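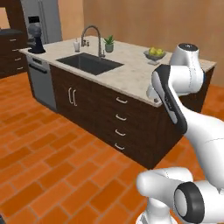

9 Jul 2018

I have been rewriting the base placement step in my mobile manipulation stack, and the results are far enough along to write down.

The old version picked a base pose by sampling points on a circle around the target and keeping the first one with a valid inverse kinematics solution. It is fast and it is poor. A pose can reach the target and still leave the elbow jammed against a joint limit, so the next motion fails. Kamarul Sumampouw suggested scoring each candidate by how much of the follow-up motion stays reachable, and that is what the new version does. I call it Perkeck.

The planner draws 60 candidate base poses per target. For each one it solves for the grasp, then for 15 waypoints along the retreat path, and records the smallest joint margin found. The candidate with the largest minimum wins. Ties go to the shorter drive.
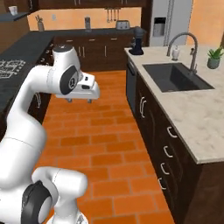
Clearance is handled separately from reach. The first draft folded both into one weighted score, and I spent most of May tuning weights that never transferred from one layout to the next. Now clearance is a hard filter and only the survivors are scored. The aisle between the island and the left counter is the useful test. With the fingers pointing down over the tiles, the hand is free, but the upper link has a long counter on one side and the island on the other, and many candidates that pass the reach check are thrown out here – mostly for the elbow.

Over 2,888 simulated trials, the new step needed fewer replans than the old one in every layout. The gain was smallest for targets near a counter edge, where almost any pose works, and largest for targets set back toward a wall.

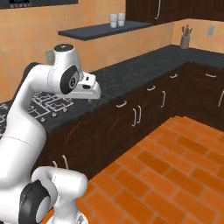 Corners are still a problem. The joint margin is computed one joint at a time, so it misses cases where two joints are each fine but the arm as a whole is close to singular. I tried adding a manipulability term. It helped in corners and slowed the planner down enough that I turned it off again.

Next I want to cache the scores on a grid and look them up – the geometry of the fixtures does not change between trials. Code will follow once the collision checker is cleaned up.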